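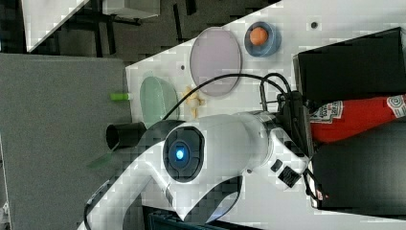

Efthymia Andreadis has spent most of the last two years moving robot arms around by hand. She runs the demonstration room at Calley, a small company that sells training work to people who own an arm and want it to do something new. The building is on Sandoval Street, behind a tire shop. I talked to her there on a slow afternoon, between two batches.

I asked her what she tells people when they want to know her job.

"I say I teach by showing," she said. "I don't write the program. I do the task with the arm, over and over, and we record where every joint is and what the cameras see. Then somebody else trains on that."

There are two ways of doing it in her room. One is to take hold of the arm and push it through the motion, which most people in the trade call kinesthetic teaching and which she calls walking it. The other is to sit a few feet away and drive it with a second, smaller arm that she moves with her own hand. The big one copies the small one.

She started out walking it and still thinks everyone should.

"You learn what the arm weighs. You learn where the elbow wants to go. When you drive it from the chair you forget there's an elbow at all, and then you swing it into something."

The trouble with walking it is that her own hands and sleeves end up in the recording. A model trained on those pictures has learned from a table with a person leaning over it, and when the person is gone it does worse. For anything that depends on cameras, she now works from the chair. She walks the arm only to check that a reach is possible, or to show a new operator what a good path feels like.

The current job is table work: dishes, play food, bottles, small things that have to be picked up and put down somewhere else. An orange ball goes into a blue bowl, or comes out of it. The customer, a firm called Jorkar, wants an arm that can clear and reset a table from a spoken request.

"It's the kind of thing that sounds like nothing," Andreadis said. "Put the ball on the plate. Fine. A ball rolls. A plate is nearly flat. So you have to come down low and let go slowly, and you have to do it the same slow way each time or the training gets a muddle."

Jorkar's order was for 1456 demonstrations. When we spoke she had 1168 that she was willing to hand over. The ones she throws out bother her less than they used to.

"At first I kept everything that ended right. If the ball was in the bowl at the end, I kept it. Then we looked at what the arm had picked up from us, and it had picked up all our hesitating. It would go down, stop, come up an inch, go down again. That was me. I do that when I'm not sure how far away the bowl is."

She thinks depth is the hardest part of driving by remote. The operators work from the chair and judge distance by eye, with one screen for the wrist camera. Some of them look mostly at the screen and some hardly use it. She lets them choose, on the condition that they pick one habit and stay with it for the whole batch.

A batch in her room is 28 demonstrations, and then the operator gets up. I asked where that number came from.

"From watching people. After that they get quick, and quick looks fine from the chair, but you see it in the joint data. The wrist starts to snap around. So they get up, they walk around, somebody else sits down."

Between demonstrations the operator moves the objects. This is the part new people do badly, she said. They put everything back where it was, or they put it in a neat row. Her instruction sheet asks for things turned, bunched together, laid over on their sides, close to the base of the arm and far away from it. A bottle lying down is a different problem from a bottle standing up, and the arm has to have seen both.

"People are tidy. I had one operator, very good hands, the smoothest driving I've seen. And every plate he ever set down was in the same spot. We had to redo a week of it."

She also wants the mistakes that get fixed. If the gripper misses and the operator backs off, lines up again and gets it, that recording stays, marked as a recovery. If the operator misses and fumbles without any clear correction, it goes. She admits the line between the two is a matter of judgment, and that she and the people who do the training don't always draw it in the same place.

"They'd like more of the messy ones than I would. They may be right. We're trying it both ways on the next set."

The software that does the recording is called Greltedero. It was written in the building and she has a long list of complaints about it. The one she brought up twice is that the start button and the discard button are next to each other on the pedal board. She has put tape over one of them. What she likes is that it plays a demonstration back on the arm itself, at half speed, so a new operator can stand there and watch their own motion repeated by the machine.

"That teaches them faster than I can. They see the arm do their bad habit and they go, oh."

Training a new operator takes her 31 hours, spread over two weeks. The first day is all walking, no chair. She has them move the arm from one side of the table to the other with one finger under the wrist, trying not to fight it. Some people get it right away. Dancers and machinists, she said, and one retired bus driver. People who play a lot of video games are quick in the chair but tend to make one movement at a time, sideways and then down, and she has to get them to blend the two.

I asked whether the arm ever does the task better than she does.

"Steadier. It doesn't get bored. But it's doing an average of us, so it isn't going to find some clever way we never showed it. If all of us pick up the bowl by the near edge, it picks it up by the near edge."

The rest of the Jorkar set is due in February. After that the room goes over to folding cloth, which she has tried only a little and did not enjoy. She has asked for a second small arm so that one person can drive two at once, left and right. Then a buzzer went for the next batch, and she went to move the dishes.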